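I've been meaning to write about my grandmother's recipe cards for months now, so get comfortable, because I can never tell this kind of thing briefly. It's going to be a thread.

She kept them in a tin that used to hold sewing stuff. When she passed, my aunt Teresa Śliwiński gave it to me with the lid held on by string, and it sat on top of my fridge for a good long while before I had the heart to open it.

Some 525 cards in there. I know because I numbered them in pencil on the back, tiny, bottom corner, so that if I ever dropped the tin I could put them back the way she had them. (I have since dropped the tin. Bless past me.)
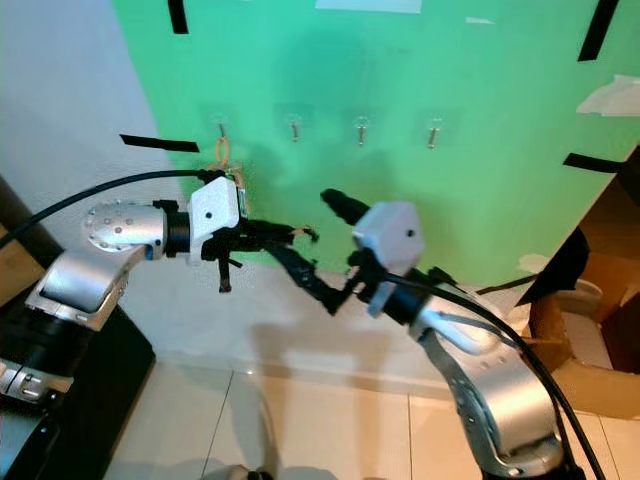 And the way she had them makes no sense at all! Soups are next to Christmas cookies. Three different pickled beet recipes, all in different spots, all pretty much the same except one has caraway and an angry little note that says "Henryk's way."

Henryk is Henryk Sobczak, who lived across the hall from her and apparently had opinions about beets. I got to talk to him on the phone in April and he still has them. We were on for almost two hours. He wanted me to know the caraway goes in at the end.

The hardest part has been the handwriting. She wrote in Polish, then in English, then in a mix of both, and when she was in a hurry she dropped most of the vowels. There's one card that I read as "butter, butter, knife, Tuesday" and I still have no better guess.

Oliwia Wilczyńska has been helping me with those. She's a friend from my old choir and she grew up reading her own grandma's letters, so she has the eye for it. I send her a batch, she sends back a voice message, I cry a little, we move on to the next batch.

Measurements, oh boy. "A glass of flour." Which glass? I asked Teresa and she said "the glass," like I'd know. She ended up finding it in her cupboard, a plain little thing with a chip in it, and I've been using it ever since with both hands.

I've cooked 28 of them so far, start to finish, exactly as written. A few were wonderful right away. The poppy seed roll cracked down the middle both times I tried it. The plum dumplings were so good that I ate them standing up at the stove and had none left to show anybody.
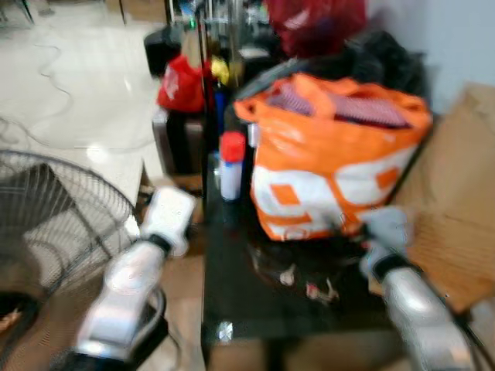
Then there's the yeast cake, which I've now made four times. Her card says to leave the dough "until it is ready" and that's the whole instruction. I kept going too short. Last weekend I let it sit all afternoon while I got on with other things, and it finally came out with that soft, pull-apart middle I remember.

A few people have asked if I'm typing them up, and yes, slowly! I do two or three in the evening with a cup of tea. I type what she wrote first, mistakes and all, and then a second version underneath that a person could cook from.

I also want the cards themselves in there, because the stains tell you a lot. The cabbage roll card is nearly see-through with grease. The card for fruit gelatin is spotless — I don't think she ever made it once, and I'm not going to be the first.

Next up is the sour rye soup, which needs a starter, so I have a jar going on the counter with a dish towel over it. If your family made it, please tell me how many days you gave yours. Henryk says five. Teresa says Henryk is wrong.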